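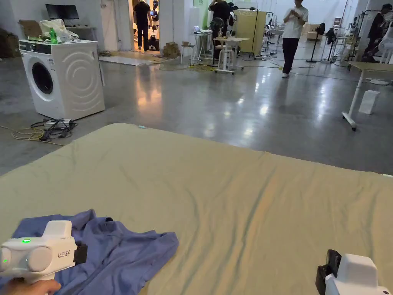 Esi Tsikata
Tutor, Everyday Household Skills (evening group)

Courses > Everyday Household Skills > Unit 9 > Folding on a bed

818 shares

Unit 9 notes: T-shirts on a bed

Right, so these are the notes I promised for the folding session. I've typed them up from what's in my notebook and tidied the bits where I'd only written things like "cuff!!" in the margin. If you were there you can skim the first half. If you missed it, read all of it with a T-shirt next to you, because folding makes very little sense on paper until you've got some cloth in your hands.

We're doing short sleeves only in this unit. Shirts with buttons come in Unit 10, and jumpers come after that. Please don't jump ahead with your good work shirts and then blame me!

What you'll want

One T-shirt, cotton, medium weight if you've got it. Very thin ones slide about and very thick ones spring back open, and both are annoying to learn on. You'll also want a flat place to work. I know the old household books all say a table, and a table is lovely if yours is clear, but most people I teach do their folding on the bed, so that's what I've written this for.

Starting from the heap

A blue T-shirt bunched up on the sheet is a fair picture of how most of them arrive. Mine do, anyway. You get a bit of collar showing, a lot of folds, and no idea which end is which. The temptation is to grab the nearest edge and start pulling, and then you've got a twisted shirt that looks flat but has one side seam wandering across the front.

Go for the collar first. Find it, take hold of it, and let everything else hang. Give it one good shake (one – I've watched people stand there flapping for ages) and check the sleeves are the right way out. If a sleeve has gone inside, put your arm in from the bottom and bring it through. Then lay the shirt down with the collar end nearest to you or furthest from you, whichever you like, as long as you do it the same way every time. I do mine with the neck towards me. Duarte Quintela, who teaches the other group, does his the opposite way round, and we've agreed not to discuss it.

Sort your bed out first

I should really have put this bit earlier, sorry. A bed is soft and it moves, so the surface wants a little attention before the shirt goes down.

Pull the bottom sheet tight at the corners. It'll never go perfectly smooth and it doesn't need to, but big ridges under the shirt will fool you into thinking the shirt is creased when it's the sheet. You then spend two minutes smoothing something that was fine all along. If your fitted sheet is the kind that creeps off the mattress, small clips along the edge do a good job. The green sheet in the second picture has two light-blue ones on its far side and you hardly notice them. Conceição Serrano asked whether elastic straps underneath would do the same thing. They would, but you have to lift the mattress to get them on and I'm lazy.

Move anything you don't want wrapped up in your washing. Remotes, phones, glasses, the cat. I leave things up near the headboard, where I don't fold.

The side fold

Lay your hands flat in the middle of the shirt and stroke outwards, towards the sleeves and then down towards the hem. Don't press hard. You're only moving air and wrinkles along, and a soft crease or two can stay. This is a T-shirt and it's going in a drawer.

Now pick a line. It runs from part-way along the shoulder straight down to the hem, and whatever lies outside it is going to be turned in over the body. People want an exact measurement for this and I haven't got one for you, because it depends on your shirt and your drawer. Somewhere between the collar and the shoulder seam is fine. What does matter is that you use the same place on both sides, or the neck will end up off-centre.

Take the side at the shoulder and at the hem, lift both together, and lay it over. The sleeve comes across with it and will probably stick out or crumple a bit. Leave it for a second! Square off the long edge first with the side of your hand, and only then see to the sleeve.

Look at the half-done blue shirt below. The folded side gives you a broad, fairly rectangular panel with a nice straight edge, and the side that hasn't been touched still has its ordinary T-shirt shape. One sleeve is poking up, a little crumpled, and makes a sort of step where it meets the shoulder. Up by the neck the cloth is rumpled too. I like this stage for teaching because everything you still have to fix is in plain sight, and it's a good moment to stop and have a proper look at your own.

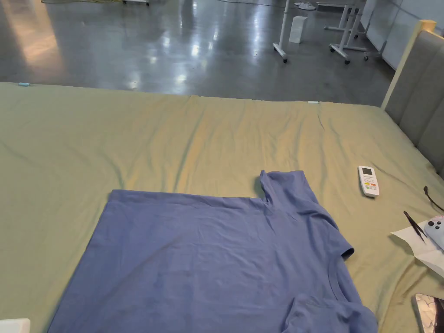 The sleeve, then the second side

Fold the loose sleeve back on itself so it lies inside the edge of the panel. If it's short, one turn will do. Smooth the neck by taking the ribbed collar at both shoulders and giving it a gentle tug. Not the middle of the collar, that's how you get a saggy neckline.

Then do the other side exactly the same way. You should have a long strip with the neck at one end. If one end is wider than the other, undo the second side only and try again. Leave the first one alone, it's your guide.

Bottom to top

Bring the hem up to just below the collar. For a shelf you can stop there. For a drawer, fold once more, or fold in thirds so it'll stand up on its edge. Chandrasekhar Hegde got his to stand up on the first go and was quite unbearable for the rest of the evening.

Put it straight on the pile. A folded shirt left lying on the bed gets leaned on.

A word about where you fold

Several of you said you fold wherever the machine is, and I've nothing against that. The trouble is the top of the washing machine, which in every home I know collects stuff. The one in the first picture has a plastic bag, a green bottle and a flattened cardboard box on it, and I'd call that fairly restrained. If you do want to fold there, clear it and wipe it down before you bring the clothes anywhere near, and check for drips round the cap of any bottle. Otherwise carry the lot to the bed and be done with it.

Practice before next time

Fold the same T-shirt five times in a row and undo it after each one. Yes, the same one. Then do everything short-sleeved that you own, in whatever order it comes to hand. Şengül Tekin asked if she could time herself, and of course you can, but 60 seconds a shirt is plenty quick for this stage and I'd sooner see both sides match.

Bring one folded shirt with you, in a bag, and we'll see how it travelled. If it's fallen to bits bring it anyway – those are the useful ones.

3 comments

Related notes
Unit 7: Sorting a mixed load
Unit 8: Airing clothes indoors
Unit 10: Shirts with buttons
Fitted sheets, a second attempt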